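Two arms, one planner, and the week I finally got rid of the pauses

I've been promising a post about the motion stack for ages, and the October rewrite is far enough along that I can write it without crossing my fingers. So here goes! This one is long and mostly about software. If you came for the wiring, the older posts have all of it.

Quick recap for anyone new. The cell runs two arms that share one work surface, and they both need to get to the middle of it. The planner is called Tundel. I started it as a weekend thing and it has grown into most of my evenings. Underneath sits Drilitz, the control loop that takes a path from Tundel and turns it into joint commands. Above it is Dondo, which decides what each arm ought to be doing next. Three programs, three config files, and until recently three different opinions about what time it was.

The time business is where I lost most of September, so I'll start there.

The symptom was a pause. You'd send both arms toward the same object, and just before they arrived, one would stop dead, wait a beat, and carry on as if nothing had happened. It looked polite. I kind of liked it for a while, to be fair. But it happened even when the arms were going nowhere near each other, and once I started logging I could see that Tundel was throwing away perfectly good paths and planning them again from scratch.

My first guess was collision checking. I had padded every link by 40 mm back when I was nervous, and with padding that fat the two grippers can't both be near the center without the checker deciding they've crashed. I cut the padding way down near the wrists and kept it generous at the shoulders. That helped a lot with tight grabs (more on those in a minute) but the pause stayed exactly where it was.

My second guess was the solver, and I burned a whole Sunday on that. The solver was fine. Sorry, solver.

What fixed it was an email from Anneli Pesonen, who had been reading the log files I posted and noticed that the joint states from the left arm were stamped when they were received, and the ones from the right arm were stamped when they were sent. Two drivers, written months apart by the same tired person (me). The gap was 51 milliseconds. Tundel compared the two, saw that one arm appeared to be behind where it should be, decided the world had changed, and replanned. Every single time! I read her message, said something unprintable, and changed one line in the right arm's driver.

The pause is gone. I can't tell you how good it feels to watch a two-arm move go straight through.

With that out of the way I could get back to the part I actually wanted to work on, soft things. Rigid blocks are easy for a planner because they stay the shape you said they were. Bags and clothes don't. You pull on one side of a bag and the other side slides, the straps end up somewhere new, and the outline you planned against is already out of date. Dondo used to look once, make a plan, and trust it all the way to the end. Now it looks again at set points along the path, and if the outline has shifted more than a small amount it asks Tundel for a patch to the path.

Patching is my favorite piece of the rewrite. A full plan for both arms takes long enough that you notice it. A patch keeps everything up to the next waypoint, replaces the last stretch, and blends the two so Drilitz never sees a jump in velocity. I got the blending wrong four times. The trick, at least for my setup, was to match acceleration at the joint as well as speed. Matching only speed gives you a little shiver in the elbow that shows up very clearly in the motor current, and I'm embarrassed by how long I blamed a loose bolt for it.

On the perception side I moved over to the Saarinen segmenter, and I'm very happy with it so far. Patterned backgrounds used to be murder. My old color threshold would find leaves and flowers printed on a cloth and report them as objects, with great confidence, and Dondo would cheerfully try to pick them up. The new segmenter works from shape and depth together and mostly leaves prints alone. It still has trouble with thin straps. A strap lying flat has hardly any height, so in the depth data it's nearly the same thing as the table. I'm feeding it crops at 64 pixels wide for the strap pass and that's better than the full view, though I wouldn't call it solved.

I've also added a replay tool, which I should have built first. It takes a log, runs it back through Tundel with whatever settings you like, and shows you where the new path splits from the old one. I have 2846 logged moves now and can run the whole pile overnight, so when I change the padding or the blend I know by breakfast what I broke. The first full run turned up a case where both arms claimed the same side of an object and Dondo simply let whichever message came in last win. Oops. There's a proper claim step now, with a timeout.

Still on the list: the strap pass, a nicer way to draw both paths in the viewer, and making the drivers share one time source so I can't do this to myself again. I'll post the replay code once I've cleaned out the worst of the variable names.
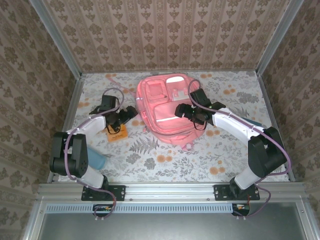 Why does a small timestamp mismatch make a planner replan so often?

The planner compares where each arm says it is with where the path says it should be at that moment. If one arm's readings are stamped on a different basis, a moving arm looks like it has strayed from the path even when it's tracking well. The faster it moves, the bigger that false error gets, and once it passes the allowed limit the planner drops the path and starts over. Stamping every reading the same way, as close to the hardware as you can, takes the false error away.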